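3.2 The formal sitting room

Of the 124 households in the survey, most kept one room for guests. We call it the formal sitting room, although the families used several names for it. It was usually the room nearest the front door, and the seating in it had been bought as a set. Families ate, did homework and watched television elsewhere, often in a smaller room next to the kitchen. Interviews were held in the formal room whenever the household offered it, and they usually did. 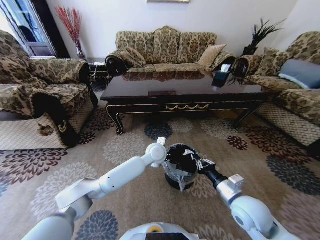 Seating was the largest single expense reported for the room. Respondents tended to replace the whole set at once, and 2 of them had gone into debt to do so. Matching mattered more to them than comfort. Sepehr Fallahi, who furnished his room over one summer, told us that an odd chair "looks like somebody is waiting to leave." Loose covers and arm covers were common. Women over fifty were the most likely to keep them on when guests came, and their daughters were the most likely to object.

Small household items were harder to classify. Our first coding sheet, adapted from the Karimi inventory, had no place for things that are useful but not meant to be noticed, such as tissue boxes, extension cords and waste bins. We added a category for them in July, after the pilot visits.

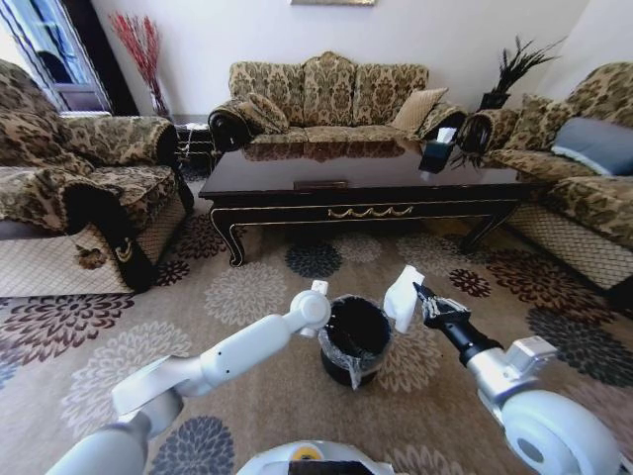

Waste bins drew more comment than we had planned for. Several respondents said a bin had no business in a guest room and brought one in only for fruit peel and nutshells. Where one was present, it was generally small and dark, like the black one on the rug in Figure 4, and a plastic liner folded over the rim was treated as normal even among people who disliked seeing it. Negin Talebi emptied hers before each visit and put it back in the same spot.

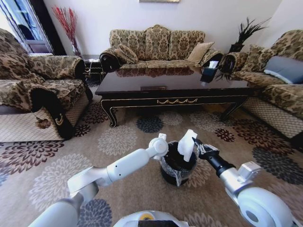

Figure 4. Formal sitting room with seating on three sides of the coffee table. Photo: Davoud Azimi.

The arrangement in Figure 4 was coded as "closed," meaning that the seats face a shared table. Rooms with all the seating along one wall were coded as "open." Two coders, Fereshteh Rostami and Benito Bustamante, worked separately from the photographs and met to settle disagreements. Most of these concerned side tables.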